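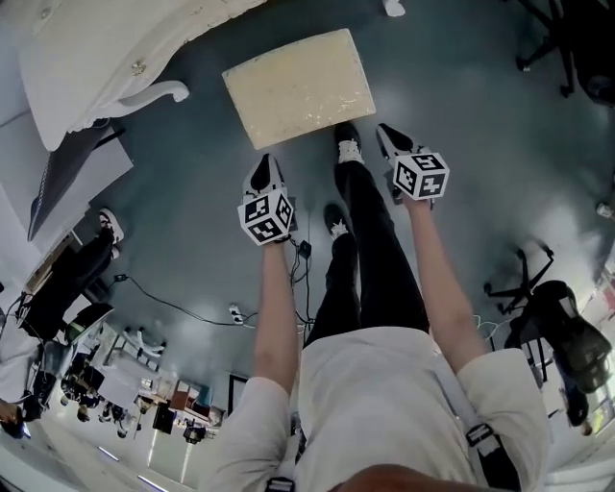 A comment under the old version of this page asked why tracking on the Jondar cell drops out after lunch when nothing got touched all morning. Good question, same answer as most times. Something did get touched. Usually the harness.

Last updated: February

Jondar cell, marker cube setup. Do this at the start of every shift and again after any break where the harness came off.

1. Power first. Plug in the strip, then the adapter, then the tracker box. Wait for the green light. If it blinks, pull the box, count to ten, try again. Don't restart the PC yet.

2. Harness on. Snug, buckles clicked, no twist in the straps. Head camera goes on after, never before, the cable catches.

3. Wipe the cubes. Dry cloth only. Alcohol lifts the ink on the printed faces and then you're reprinting. A corner that's peeling counts as bad, swap the whole face.

4. Check IDs. Left cube and right cube have diferent codes on every face. If you swapped a face, the new ID has to go in the Misari config or the arm on that side just won't move. No error message. Yes we've asked for one.

5. Hold both cubes out in front, arms relaxed, where the head camera gets them. Start the live view. Turn each one slowly till every face has been picked up. Glare off a shiny floor will kill a detection, so if one face keeps flickering turn your whole body before you start messing with exposure.

6. Calibration run. 1000 samples, leave it alone while it counts. Reprojection error should land under 4 pixels. Over that, redo step 3 and run it again. Still over, see below.

7. Arms live at low speed. Move the left cube up, left arm goes up. Same on the right. If they're crossed you mixed up the cubes in step 4.

Still bad?

- Camera mount loose. Quarter turn on the screw, not more, the insert strips.
- Cube loose on its base. Should be no play at all. Rondonuwu base plates need the longer screws, the short ones feel fine for a day and then arent.
- Wrong lens file. The Brumham lens needs the one ending in 428, the old one ends in 23 and will load without complaining.

Save the calibration before you unplug anything. Box off, then adapter, then strip. Cubes back in the foam, faces covered.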